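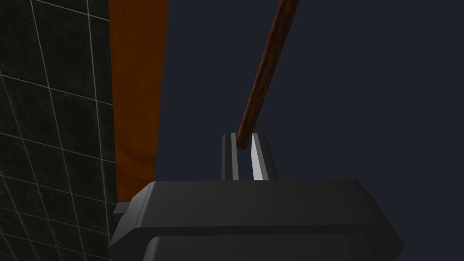

Home Issues Authors Submit Contact

Eetu Hirvonen and Imogen Dunmore
April 2022

4. Question Headlines in Celebrity Interview Coverage

4.1 Material

We collected 3786 headlines from 17 entertainment sites. Each headline led to a short article based on an interview that had first run somewhere else, usually on television or in a magazine. Photo galleries and obituaries were left out. Two coders, Teemu Turunen and Ville Valtonen, marked every headline as a statement, a question or a quotation. Where they disagreed, the first author made the final call.
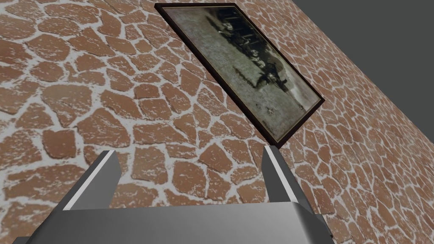

Figure 1. Wall of rounded reddish-brown stones with whitish-gray mortar, steep view.

4.2 Where the answer appears

For question headlines we noted the paragraph in which the question was first answered. Most sites held the answer back until after the opening paragraph, which tended to restate the headline and name the interview. Some articles never answered it. These were mostly pieces on casting rumors, where the star had declined to comment and the writer filled the space with older remarks.

Wedding stories behaved differently. The answer often came in the first sentence — the guest list or the dress was the news, and holding it back would have left little to write. We treated these as a separate group in the Zolik coding scheme, following Harju's suggestion that event stories and personality stories be kept apart.
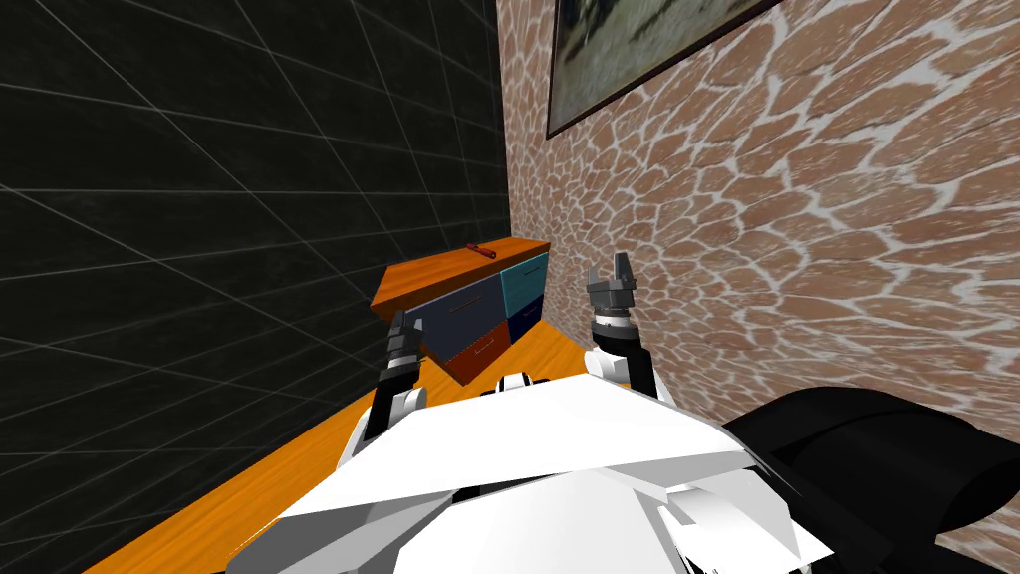 Figure 2. Two robot grippers reaching over an orange wooden table toward a small cabinet with colored drawers.

4.3 Sources named in the text

More than 95 articles gave no source for the interview beyond "a recent chat" or similar wording. We kept them in the count but did not try to trace the original. Articles that named the program or magazine also quoted the star at greater length. Whether this holds for sports celebrities is taken up in Section 5.

Related items
Veikko Harju: Event Stories and Personality Stories
Gossip Columns in the Gakville Evening Press
Morrison and Stundell: Who Gets Quoted After an Awards Show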